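Jarkdale Automation
Products / Training and Demonstration / Gullar Block-Handling Demo Station

Gullar Demo Station
Simulated two-finger pick task with wrist view, for showrooms, open days and classroom visits

Item code: GUL-106
Status: In production
Lead time: On request

Overview

The Gullar is a self-contained station for showing a basic pick task to visitors. It runs the full task in simulation and puts the gripper view on a large screen, so that a group can follow the fingers at close range without standing inside a work cell. No physical arm is needed. A site that already has one can run the same task program on it through the optional controller link.

The station was first shown at the Vallemthorpe open day in March, where it ran from opening until late afternoon with a change of group every 20 minutes. The settings used there are now the factory defaults. A unit can be seen running at the Vallemthorpe demonstration room by appointment.

What is supplied

Floor cabinet on locking casters
Main screen for visitors
Operator screen with keyboard and stop key
Gullar task software, installed and licensed for one cabinet
Block-handling task set, including colored cubes on a plain surface
Power cord, dust cover and printed operator guide

What is not supplied

Robot arm or gripper hardware
Barriers, floor tape or signs
Network equipment

Demonstration sequence

The default program has 3 stages: approach, close and lift. The operator can stop at any stage, step back to the start of it, or let the program run as a loop. Each stage can be held as a still while questions are taken. Holding a stage does not affect the run log.

Cube positions are drawn from a stored list of 200 layouts. The list can be played in order or shuffled. A layout number is shown on the operator screen only, so that the same run can be called up again for the next group.

Finger speed and closing width are set on the operator screen. For visits by younger students, use the slow setting and turn off the loop. For trade visitors, the normal setting is suitable.

Views

The visitor screen shows one view at a time. Surfaces are drawn flat, without texture, to keep the load on the graphics unit low and to keep the edges of the parts easy to see from the back of a room. Cast shadows are off by default and can be turned on under Display.

Specifications

Number of fingers, simulated gripper: 2
Stages in default program: 3
Stored layouts: 200
Cabinet height with screen: 106 cm to lower edge of visitor screen
Mains supply: single phase, standard wall outlet
Network: wired, optional
Languages, operator screen: English, Spanish
Log format: plain text, one line per run

Options

Controller link. Connects the task program to an arm on site. Requires a site check by Jarkdale before first use.

Second visitor screen. Repeats the main view. Cable included.

Marín lesson pack. Worksheets and a teacher's guide for school visits, written for use with the default program. Supplied in print and as files.

Travel case. Holds the cabinet with the screen removed. Two people are needed to load it.

Setting up for an open day

Allow one hour from delivery to first run. Place the cabinet against a wall with the visitor screen facing away from windows. Lock all casters before connecting power. Start the software, select Block Handling, and run one complete loop before visitors enter. Check that the stop key returns the program to the start of the current stage.

Keep the operator screen turned away from the group. Visitors tend to read the layout numbers and ask for them, and this slows the session.

Task views, red cube 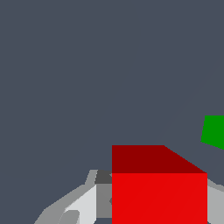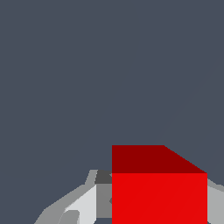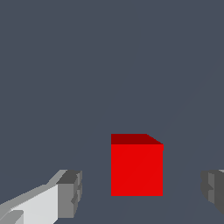
Software updates are issued twice a year and are free during the warranty period. Updates are installed from a memory stick or over the wired network. Stored layouts and operator settings are kept. Custom layouts made by the customer should be saved to a separate folder first, as the update replaces the standard list.

Warranty covers the cabinet, both standard screens and the installed software. It does not cover damage in transport when the travel case is not used.

Short-term rental is available for single events within the Vallemthorpe delivery area. Rental units are shipped with the default program only. To book a rental or a viewing, send the event dates, room size and expected group size to the Jarkdale sales desk.

Related items
Gullar Operator Guide, spare copy
Replacement stop key
Dust cover, large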